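ハンドグリッパー2号機 整備打ち合わせ 議事メモ

水曜 15時開始 ウェルデン分室
出席:整備班、収録班、クリアステッド案件の窓口
シェア 4 コメント 11

1. 前回の宿題

指先パッドの交換手順書は、収録班から初稿が出た。読んだ限り、交換後の確認が「問題なく開閉すること」の一行しかない。何をもって問題なしとするのか書かれていないので差し戻し。開閉の回数、左右の爪の当たり、ピンのがたの三点を記入欄にする。

ヴァルナー製の締結剤を軸ピンに使う件は保留。納入側の説明では緩みが止まるとのことだが、こちらで試した記録がまだない。資料だけで採用を決めるのは早い、という意見が多かった。

2. 現場での開き確認

住宅内での作業は、持ち込んだ先で爪を全開にしてから始める決まりになっている。寝室のように家具が近い部屋では、全開のときに手元の品や椅子まわりへ爪が寄りやすい。整備班からは、全開位置を目で見るだけで済ませている現状に疑問が出た。左右の開きがそろって見えても、カメラに近い側は大きく写るため、画像では判断できないという指摘である。

収録班は、画像でも明らかな異常は拾えると反論。青いリブ付きパッドの向き、リンクの銀色のピンが両側とも見えているか、この二つは確かに画面で追える。ただし締まり具合までは写らない。

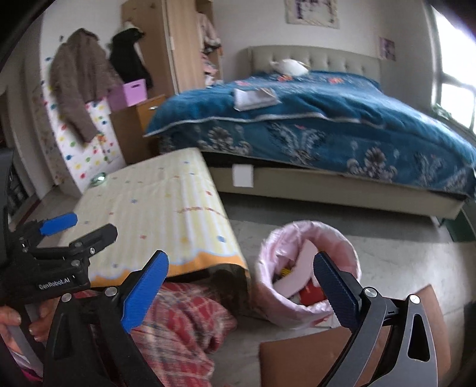
3. 決めたこと

・全開確認は、画像と隙間ゲージの両方で行う。画像だけの記録は確認済みと認めない。
・ゲージの当て位置は爪の先端から11ミリとする。整備班が治具に線を入れる。
・パッドの拭き取りは乾いた布のみ。アルコールの可否はプリロルホルムの試験待ち。先方は「おそらく大丈夫」と言うが、その返事で現場に流すことはしない。
・左右で色の濃さが違って見えるパッドは、照明のせいか摩耗かを手に取って見分ける。写真を理由に交換しない。
・2本持ちで作業するときは、机の上や布の上にもう1本を仮置きしない。

4. 意見が割れた点

定期整備の間隔。収録班は現行の4週ごとで足りると主張。整備班は、使用時間がばらばらの機体を暦で管理する意味が薄いと見ている。時間計の値を出してほしいと求めたが、記録の抜けが多く、今日は数字が出なかった。抜けたままの表から間隔を決めるのは避け、当面は4週を続ける。

校正の自動判定についても疑う声があった。合格表示が出たあとに爪の戻りが重いと申告された機体があり、判定がどの角度を見ているのか誰も即答できなかった。仕様を確認するまで、合格表示のほかに手で一往復させて重さを書き残す。

5. 次回まで

整備班:治具の線入れ、軸ピン締結剤の比較用に予備機を確保
収録班:手順書の改稿、時間計の記録の埋め戻し(推定値は入れない)
窓口:自動判定の仕様をクリアステッドに照会

次回は10月の最初の水曜、同じ時刻。手順書の改稿は前日までに共有フォルダへ入れること。

シェア 4 コメント 11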